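Notebook, dye bench, July, 4 p.m.

Third go at the madder bath. The first went brick, the second went the color of a school hallway, and I have stopped telling people what I'm aiming for. Garkmont root again, ground finer this time, soaked overnight in tap water with a pinch of chalk.

120 g root to 120 g wool, alum mordant done last week. Held the pot under a simmer for 3 hours. I say held. The hot plate has two opinions, off and volcano, so I spent the afternoon lifting the pot on and off like a nervous waiter.

Skeins 1 and 2 came out orange. A nice orange, if you wanted orange. Skein 3 got the longer soak and is edging toward red in daylight, less so under the tube lights, where everything looks like soup.
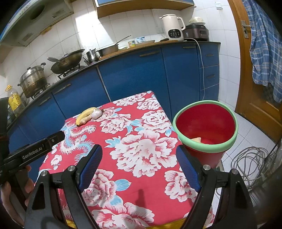

Panagiotis Liapis thinks it's the water and has thought so since the first batch. According to him the Warkine supply is soft enough to flatter any yellow in the root, and I should double the chalk before blaming the supplier again. I have blamed the supplier twice, in writing, so this is awkward.

Fine. Doubled the chalk for skein 4. Same root, same weight, fresh water. Thermometer tied to the pot handle with string after it went swimming.

Also found the Nyitrai alum in a jar marked "sugar?" in my own handwriting. Relabeled. 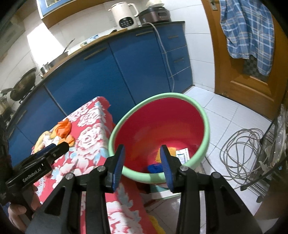 Skein 4 goes in the cool end of the bath and stays there for 16 hours, lid on, plate off. Rinse tomorrow, no soap until it has dried once. If it's orange I'm calling the whole set "Windell Sunset" and giving it away as gifts.

To do: pH strips, more string, write something polite to Garkmont.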